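The Bread Basket Wants Its Table Back

By Rasa Liepiņa
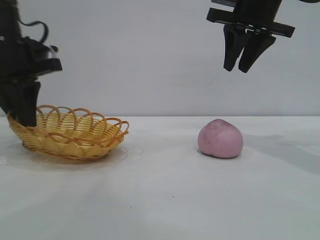
I have owned four bread baskets in my life and I can say with confidence that I needed one of them. The other three held keys, dead batteries and a lemon that had gone as hard as a golf ball. So when the woven basket began turning up again in shop windows in January, shallow, golden and fancy around the rim, I was not in a generous mood.

The pitch this time is that a basket makes ordinary food look like an occasion. Put a pink bun on a bare white table and it is a snack. Put it in wicker and supposedly you are hosting. Kvido Kuruc, who buys tableware for the Halás shops, told me customers "eat slower" from a basket. I asked how he knew. He said it was a feeling the whole team had.

What I can report is what happened in my kitchen. The Mullitz oval cost me 52 dollars, a lot for something that can't hold soup. The looped rim is pretty, I'll give it that. It is also where sesame seeds go to live. I got most of them out with a toothpick, and the rest are still in there. A round loaf rolled to one end and stayed put. Soft buns did better, as long as I kept to one layer and didn't mind the weave pressing a pattern into their undersides.

Then there is the cloth question. Every seller I spoke to said to line the basket, and once it's lined you can't see the weaving you paid for. Matúš Procházka, a baker with 16 years behind the counter at Toldale, doesn't bother with either. His pink buns go out on a board. "They're already pink," he said. "How much more help do they need?"

I did find one argument I couldn't knock down. Evander Guthrie repairs old wicker and showed me a basket his family has passed rolls in for three generations, darkened at the handles and mended twice. It looked better than anything in the stores. He thinks most new ones would last as well if people used them daily and wiped them with a barely damp rag.

Maybe so. Mine has been on the table for 13 days, and this morning somebody put the car keys in it.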